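My desk has been clear for 17 days, and I have never been so badly organised.

It started in November, when I read that a tidy surface makes for a tidy mind. I own one surface and, by most estimates, one mind, so the sums looked favourable. Into a box went the mug of dead pens, the council rates notice, the stapler, a spare stapler, and a stack of paper that had been leaning against the lamp since the lamp was new. The box went into the hall cupboard. The rates notice went overdue.

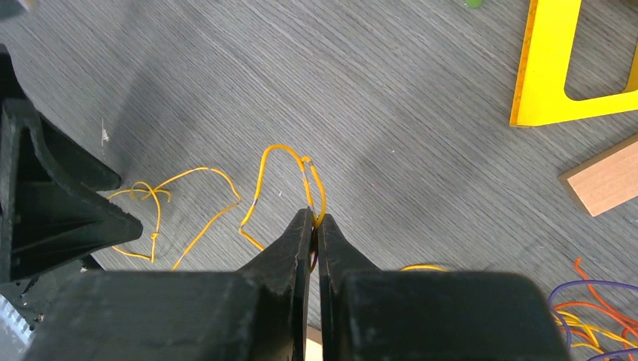 People who love a clear desk talk about piles as though a pile were a kind of mould. Mine was a filing system. The gas bill was a third of the way down, under the dentist and over the warranty for the toaster. I knew this the way you know where the step is in your own back hall. Anything urgent rose to the top because I kept swearing at it and putting it back there. Anything that sank to the bottom had been dealt with by the passage of time, a method I recommend for most correspondence from body corporates.

My neighbour Attila Hegyi disagrees. Attila bought a storage system called the Vallberg, with 7 drawers and a label for each, and he'll show it to you if you stand still in his kitchen. One drawer is labelled "Pending". I asked what was in it and he went a bit quiet, then opened it two centimetres and shut it again. I know a pile when I see one. His has runners.

## The price of nothing

A bare desk costs a great deal more than a cluttered one, and I'd like somebody in the tidying trade to own up to it. I spent $300 on a thing called a Bråten, sold to me as a "cable and document solution". It's a lidded tray. There's a matching one for $500 in which, presumably, you keep the receipt for the first.

Then come the containers for the containers. I went to buy a single bin for the recycling and came home with a nest of them, in colours I'd never have allowed on a cushion. Each was going to have a purpose. By the weekend two had a sock in them and the rest were stacked inside one another, looking industrious. 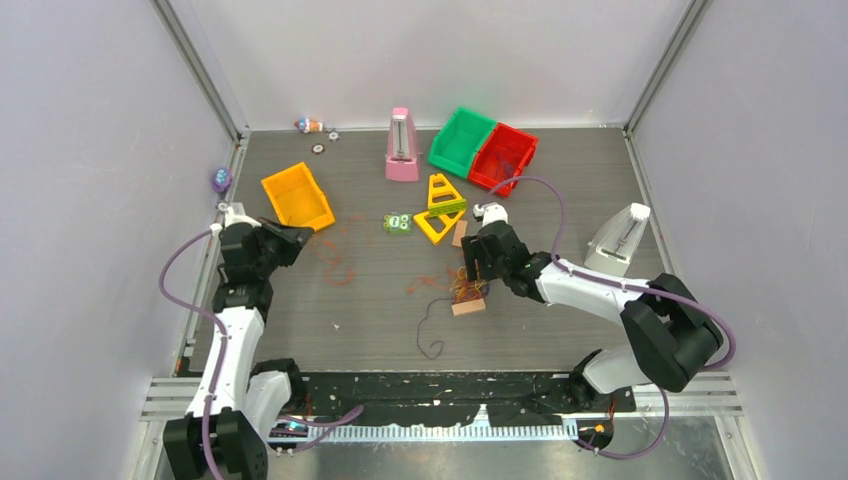
What bothers me more is the moral tone. When I was a kid, the desk of a serious person was a landslide. My old history teacher marked essays on a clipboard balanced on her knees, the desk itself having been lost some terms earlier, and we took it as proof of a large brain. Now the serious person sits at a bare slab with one pencil set square to the edge. You're meant to look at it and think of discipline. I look at it and wonder who's got the rest of their stuff.

Diệp Dương, who I share an office with two mornings a week, keeps a desk like that. I admired it for a year. Then I borrowed her car and found the boot full of folders, with a printer on the back seat wearing a seatbelt. She was quite cheerful about it. She said everyone needs a boot.

I think she's right, and I think it's the whole trouble with the clear surface. The mess is a fixed quantity. You can have it out where you can swear at it or you can pay for a lid. 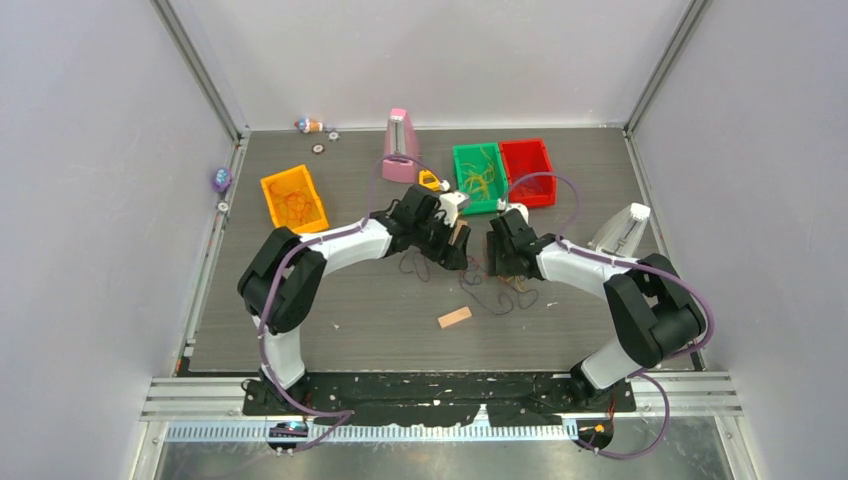

## What I've kept

In fairness to the tidiers, a few things have stayed. The lamp works better without paper leaning on it. I found my good scissors, along with a cheque I should have banked two governments ago. I can wipe the desk down with a cloth, and I've done it twice, once because it needed it and once to show my sister.

But the box is coming back out of the cupboard. I've paid the rates, with the penalty, and I've put the receipt by the lamp with the spare stapler on top of it. This morning there was a flyer for gutter cleaning in the letterbox, and I found I knew exactly where it went.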